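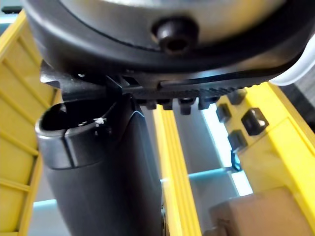
parafuso preto, sextavado interno, carcaça cinza

Fórum Alunos Haltby > Vida no alojamento > Eventos
Tópico: noite do hipnotizador, vale repetir??

marola_77
Membro desde 13/03/2021
abrindo pq no grupo do zap já virou briga e ninguém acha mais nada. a coordenação quer saber se repete o Brayden Dhillon na festa de fim de semestre ou se troca por outra coisa. respondam aqui, eu levo o print pra reunião. sem textão por favor (eu sei que vai ter textão)

pra quem não foi: auditório McIntyre, janta antes, cachorro quente e batata, depois hipnose de palco, depois banda. acabou tarde.

tecaverde
repete!!! foi a melhor noite desde que entrei. chorei de rir com o povo achando que tava na praia. o menino do Jirnow passando protetor no vizinho meu deus

quase.engenheiro
não repete. já vimos o show, ele vai fazer os mesmos números. a praia, o sapato que vira telefone, o da nota perdida. eu vi video dele em outra faculdade e é IGUAL, até a piada do protetor

tecaverde
e daí? banda também toca as mesmas músicas

quase.engenheiro
banda eu canto junto. hipnose segunda vez já sei o final

zelia_do_bloco_c
Concordo em parte. O Brayden é bom de palco, isso não discuto. Mas ficou 1 hora escolhendo voluntário, todo mundo de mão cruzada em cima da cabeça, calor, e quem tava no fundo não via nada. Se for repetir que seja com telão.

pastelzinho
telão no McIntyre nao tem onde por. aquela cortina não sai do lugar desde sempre

zelia_do_bloco_c
Tem sim, na lateral. Na formatura puseram.

pastelzinho
na formatura foi no ginásio

zelia_do_bloco_c
A de dois anos atrás foi no McIntyre. Eu tava lá, minha irmã formou.

pastelzinho
ok essa eu não peguei. retiro

marola_77
foco gente. hipnotizador sim ou não

gui_noturno
uma coisa que não tão falando: grana. o cachê foi 3.000 e saiu tudo do caixa de eventos. sobrou o que pro resto do semestre? a noite de jogos foi com pipoca e uma caixa de som emprestada

tecaverde
3.000 por uma noite pra faculdade inteira é barato

gui_noturno
não foi faculdade inteira né. somos 943 matriculados e o auditório não lotou. o povo do noturno nem consegue chegar, a gente sai da aula e já tá no bis

marola_77
justo isso do noturno. anotei

quase.engenheiro
com esse dinheiro dava 2 atrações menores. um stand up e uma banda, ou batalha de rima, ou o teatro de improviso daqui que faz quase de graça

leo_improviso
opa chamaram? sou do improviso. a gente faz sim, só pede transporte pro cenário e a janta. mas aviso que quarenta minutos é o nosso limite, depois disso a platéia começa a pedir "banheiro" como lugar da cena e não tem volta

tecaverde
hahahahah vcs fizeram três cenas em banheiro na semana do calouro

leo_improviso
a platéia que pediu!! a gente é refém

mona.lh
Gente, sinceramente eu não gostei da hipnose e queria falar sem ser zoada. Uma colega minha subiu, fez o negócio de esquecer o próprio nome e passou a semana seguinte ouvindo piadinha no refeitório. Ela levou na boa mas eu não levaria. Acho q faltou avisar antes como ia ser.

tecaverde
mas ele explicou no começo, quem não quiser não sobe

mona.lh
Explicou com a música alta e todo mundo gritando. Eu não entendi metade.

Ross Baxter
Boa noite. Fui eu que fiz a apresentação e o contato com o Brayden, então deixo uns pontos.
Ele mandou antes uma folha com as regras do show, ia ser impressa e deixada nas mesas da janta. Não foi impressa. Falha minha, a impressora da secretaria travou e depois esqueci.
Sobre repetir: ele tem um segundo roteiro, só com metade dos números iguais. Me ofereceu data em outubro, mesmo preço.
Sobre o noturno: dá pra começar depois. O problema é o alojamento, que fecha a porta no horário e precisa de autorização.

gui_noturno
ross valeu por responder. se começar depois eu apoio até show de mágica com pomba

quase.engenheiro
metade igual é metade repetida. continuo no não. mas valeu pela info

mona.lh
Obrigada Ross. Com a folha na mesa eu já ficaria mais tranquila. E se puder pedir pra não usar o nome completo da pessoa no microfone.

Ross Baxter
Peço sim.

pastelzinho
e a janta?? ninguem vai falar da janta? a fila do cachorro quente dava a volta no bebedouro, quando chegou minha vez só tinha pão e milho. PÃO E MILHO

tecaverde
kkkkkk eu comi dois desculpa

pastelzinho
foi vc então

zelia_do_bloco_c
A janta foi mal dividida mesmo. Tinha gente com prato de batata empilhado e gente sem. Na próxima ficha por pessoa.

leo_improviso
ficha gera fila pra pegar ficha. vi isso na festa junina, foi pior

zelia_do_bloco_c
Ficha entregue no alojamento, antes. Um por quarto pega e distribui.

leo_improviso
ah assim ok

marola_77
e a banda? a Lirkau topa tocar de novo, o batera é do meu corredor. mas querem passar o som antes da janta e não durante

gui_noturno
por favor. comer com o cara testando bumbo ninguém merece. tum. tum. tum. meia hora

tecaverde
Lirkau SIM. tocaram pouco, cinco músicas e acabou

quase.engenheiro
nisso concordamos kkk. Lirkau abre E fecha. tira o hipnotizador e põe o improviso no meio. resolvido, sobra dinheiro pra comida

pastelzinho
se sobra pra comida mudo meu voto agora

tecaverde
traidor

pastelzinho
pão e milho teca. pão e milho

mona.lh
Voto no improviso tb. Mas se for hipnose com o combinado acima não fico contra.

zelia_do_bloco_c
Eu voto Brayden com roteiro novo e telão. Improviso a gente tem todo mês no pátio, atração de fora é uma por semestre e olhe lá. Fim de semestre tem que ser coisa diferente.

leo_improviso
nada contra, e nem me ofendo (me ofendi um pouco). sério, se quiserem a gente pode abrir pra ele, dez minutinhos

Ross Baxter
Ele costuma aceitar abertura. Só pergunto antes pq ele é meio chato com o palco, gosta das cadeiras já na posição e não quer que mexam.

leo_improviso
a gente nem usa cadeira. usa uma escada e um guarda-chuva

marola_77
ok então as opções que vou levar:
- Brayden, roteiro novo, improviso abrindo, Lirkau no fim
- improviso no meio, Lirkau abre e fecha, o que sobrar vai pra comida
nas duas: começar mais tarde pro noturno, ficha no alojamento, som passado antes da janta, folha de regras impressa se tiver hipnose

quase.engenheiro
segunda

tecaverde
primeira primeira primeira

marola_77
um voto por pessoa teca

gui_noturno
segunda. mas primeira tbm serve se a porta do alojamento ficar aberta, isso é o principal pra mim

mona.lh
Segunda.

zelia_do_bloco_c
Primeira. E quem vê a autorização da porta? Da outra vez cada um achou que era o outro e ficou gente esperando no frio.

Ross Baxter
Eu vejo a porta. Já mandei email pra direção do Jirnow, nos outros blocos falo pessoalmente.

pastelzinho
segunda, ja disse. e quero saber se vai ter opção sem salsicha, meu colega de quarto comeu batata a noite toda

zelia_do_bloco_c
Boa. Dá pra fazer com legume, a cozinha faz se pedir com antecedência. Posso falar com eles amanhã no almoço.

marola_77
fala sim zelia. deixo o tópico aberto até a reunião, quem não votou vota. e leo me manda o tamanho dessa escada pq a porta do camarim é estreita

leo_improviso
ela dobra. te mando no privado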